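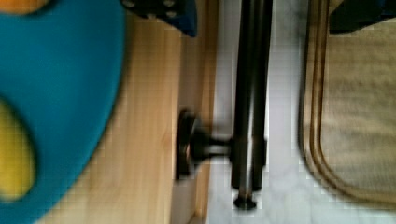

*Kitchen counter, seen from the wrist. The striped mat is on the right.*

I get asked a lot whether a robot can clean up a kitchen yet. My answer in October is the same as it was in spring: parts of it, slowly, if you set things up first.

The arm I've been using is a Thaler on a clamp base, running software from a small outfit called Prodholm. Lorcan Fitzgerald set it up with me over a weekend. The chore I picked is the dullest one I have, clearing the counter after breakfast. Things go back on the shelf, the wooden surface gets wiped, the mat gets straightened.

Over 11 mornings I logged 366 attempted grasps. Cups and boxes were fine. Anything round and smooth was a problem, because the fingers close a little off center and the thing rolls away. Cloth was worse. The arm can pinch the corner of a mat, but pulling it flat takes two hands and it has one.

The wrist camera is part of the trouble. It sees very well what is right in front of the fingers and not much else, and when the arm moves fast you get frames like the one at the top. I slowed everything down by half and the grasps got better, but a job I do in 2 minutes now takes the arm 20. I also have to stay nearby -- I'm not leaving it alone with glass.

Gearóid Duggan runs a packing line at Prenolwood and sees it differently. On his floor the boxes are one size and arrive the same way up. His arms work full shifts and he barely thinks about them. He came by on Tuesday, watched mine miss a bowl, and asked why I didn't just get a fixed tray for everything. It's a fair question. I could mark a spot for each item and the numbers would go up, but then I'd be doing most of the tidying myself before the arm started.

So for now I still clear my own counter. Next I'm trying the softer finger pads from Brirnon, mainly for the round stuff, and a second camera mounted up high. If the pads fit without a new bracket I'll post the grasp counts.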